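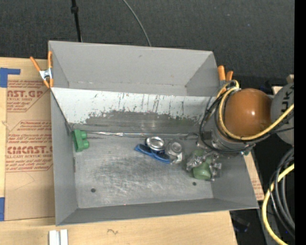

Galería del banco de clasificación

Compré esta cubeta gris por recomendación del catálogo de Eludgate, que la vendía como «la última bandeja que va a necesitar su taller». Ya he oído esa frase antes, y en casa tengo un armario entero que la desmiente. Aun así la pedí, pagué los 79 euros y me propuse juzgarla por el uso y no por el folleto. Esta página la abrí en diciembre como una galería de lo que va pasando por el banco, con una o dos líneas para cada foto.

Foto 1. Dos compartimentos y un tabique blanco inclinado entre ambos. El catálogo hablaba de un acabado «resistente al trabajo diario». Miren la parte baja del tabique, donde falta la pintura y asoma el metal gris, y decidan ustedes. Dentro quedan una pieza verde de plástico, con dos pomos redondos, y cerca del centro un recipiente redondo y plateado apoyado en parte sobre algo azul y alargado. El compartimento de atrás está vacío.

Sobre el fondo metálico. Lleno de arañazos curvos, sobre todo hacia el centro. A mí los arañazos me dan bastante igual, es una cubeta y no una bandeja de té. Me molesta más que se anuncie una superficie y se reciba otra.

Sobre el tabique. La idea es que lo clasificado pase atrás y lo pendiente se quede delante. Sobre el papel, muy bien. En mi caso, el lado de delante acaba siendo el cajón de todo, como en cualquier caja sin tabique. Kylie Merrick me escribió para defender el sistema y dice que con disciplina funciona – no lo dudo, pero con disciplina funciona también una caja de zapatos.

Sobre las alternativas. La Dremix de plástico cuesta menos y cabe en el mismo hueco, aunque no me gusta cómo suena cuando se dejan caer cosas dentro. La de Stubbs no la he probado. Me han asegurado que aguanta 200 kilos, y no se me ocurre quién necesita clasificar 200 kilos de cacharros encima de una mesa.

¿La volvería a comprar? A ese precio, no. De segunda mano y con la pintura ya saltada, puede que sí – al menos uno sabe lo que se lleva. Si alguien tiene una con más años encima y el tabique entero, que me mande la foto y la añado a la galería.

Actualizado el 22 de junio de 2023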